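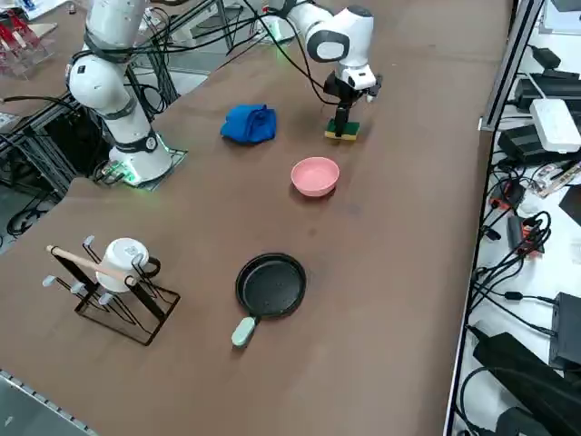

Page last changed: January, 4:15 p.m.

Broltstead Cellulose Sponge, Pack of 8

It's a sponge. We have sold it for five years and have yet to come up with a better pitch, though Emerson Medeiros in our sales office once spent an entire afternoon trying.

The Broltstead is plain cellulose all the way through, with a green scouring side. People write in asking for a rougher one. We suggest the Skiller pad, which will take the burnt rice off your pot and, if you lean on it, the finish as well.

Before first use
Sponges ship slightly damp in a sealed sleeve. Rinse before use. If you leave the sleeve open they go stiff as toast — soak for a minute and they come back.

Care
Top rack of the dishwasher is fine. Microwaving is your own business. Replace every 4 weeks, or when guests start washing their hands after touching it.

Not for
Nonstick pans still hot from the stove, grout, cars you care about.

Ordering
Single packs ship from our Meireles warehouse. Cartons of 1,000 loose sponges go by freight, and Benedito Rocha will call first to make sure you meant it. The Dritico sink caddy is sold separately and is out of stock again.

Returns accepted on unopened packs only. Please don't send us the other kind.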